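The Matched Set Holds On

For a long time the advice in furniture stores ran one way. Buy a good sofa, then find chairs that get along with it. The full suite, with every seat cut from the same cloth, was something you inherited or saw in a hotel lobby.

It never went away. Sales staff at Steson, a regional chain with 16 showrooms, say the formal suite still fills a back corner of every store, and that buyers walk straight to it. Many of them grew up with one. They want a room where guests can sit down together and where everything plainly belongs to everything else.

A suite is usually sold as a three-seater, a second sofa and one or two armchairs. Some makers add the coffee table and side tables, finished to go with the show wood on the arms. The price looks high next to a single sofa, but it covers most of the room in one delivery. Steson's mid-range suites arrive in 18 separate cartons once the tables are counted, and the company asks customers to clear the hallway the night before.

The fabric does most of the work. Damask is a woven pattern, made by changing the direction of the weave, so the design is part of the cloth and won't rub off like a cheap print. On upholstery it usually shows up as large flowers and leaves in two or three close colors. Browns, golds and creams sell best. A large pattern needs care at the cutting table. The main flower should sit in the middle of each back section, and the pattern should run down from the back onto the seat without a jump. Matching it this way wastes cloth. Mornus, a workshop that recovers older suites, orders 27 yards for a three-seater and a pair of armchairs, and keeps the leftovers for pillow covers.

Those leftovers come in handy later. Arms wear out first, then the front edge of the seat. A workshop that has kept a yard or two of the original can replace one panel and spare the owner a full recovering job. Anyone buying new should ask for spare fabric at the time of the order. Patterns are dropped without much notice, and a later dye lot can be off by a shade even when the pattern number is the same. 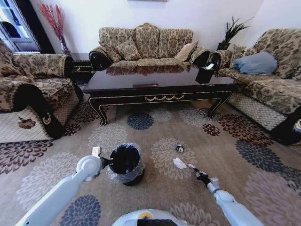

Pillows are where most owners first loosen their grip on the match. The set normally comes with its own, in the same cloth as the seats, and left alone they tend to disappear into the back of the sofa. Swapping out one or two is enough. A plain cream pillow against beige-and-brown damask gives the eye somewhere to rest, and a light blue one on the neighboring sofa brings in a color the fabric doesn't have. Plain covers work better than a second pattern, which has to compete with all those flowers. Decorators at Vigfúsdóttir, a small studio that works mostly on family homes, suggest keeping at least one pillow in the original fabric on each long seat, so that the change looks planned.

The same studio has firm views on walls. White or off-white is their first choice behind a patterned suite, and they talk clients out of wallpaper more often than they talk them into it. Curtains can be plain too. If a client insists on a second pattern, they put it low down, in the rug or the sofa skirt, and keep it small and pale.

Then there is the table. A dark lacquered coffee table with curved legs is the usual partner for this kind of seating, and it is the piece that asks for the most attention. High-gloss lacquer shows dust within a day and fingerprints right away. A soft cotton cloth, barely damp, takes care of both. Paper towels can leave fine scratches that show up under a lamp. Spray polish builds up a film, and most finishers would sooner see it left in the cupboard. Hot cups need a coaster, and so does anything with a rough base - a flowerpot, a stone bowl, a candle holder bought on vacation.

Gold trim needs even less. On most modern furniture it is paint or a thin metallic finish over resin or wood, and rubbing takes it off. Dust it with a dry, soft brush. Nallix, which sells repair kits for furniture finishes, includes a small pot of gold wax for chipped edges and says to put it on with a fingertip, let it set overnight and buff it the next day. The first coat always looks too bright. It dulls down within a week or so.

Spacing gets less thought than it should. Suites are deep, and the rolled arms add width at both ends, so a sofa that looked modest on a showroom floor can swallow a living room. Measure the outside of the arms. Between the seat and the coffee table, 16 inches is comfortable for reaching a glass and still lets a person pass sideways. If the second sofa goes along a side wall, leave the corner where the two meet open enough for a stand or a small table. A corner with two arms jammed into it collects dust and lost pens.

That corner is a good place for a plant. Something upright with stiff leaves suits it, as a trailing plant will end up on somebody's shoulder. Tall branches in a floor vase do the same job near a window and need no water if they are dried or artificial. Height matters in these rooms because the furniture is all at one level, and a high-backed sofa already takes up the part of the wall where a low picture would hang. Hang pictures a hand's width or more above the top of the back, so heads don't knock them.

Cleaning the cloth is simple if it is done regularly. Vacuum with the upholstery head every other week, along the seams and down behind the seats. Turn loose cushions when you do it. Spills should be blotted with a white cloth, working in from the outside. Many damasks contain viscose, and water can leave a ring on viscose that is worse than the spill. Check the tag under the seat before using anything wet.

Sun does slower damage. A seat next to a glass door will fade on the side that faces the light, and on a matched set the difference shows sooner or later. Where two pieces are the same size, trade their places in March and again in the fall. Where they aren't, a sheer curtain drawn during the brightest hours will help.

Prices for a new suite at Steson depend on the fabric grade and on whether the tables are included. Recovering an old one can cost nearly as much, and Mornus currently has a three-month wait.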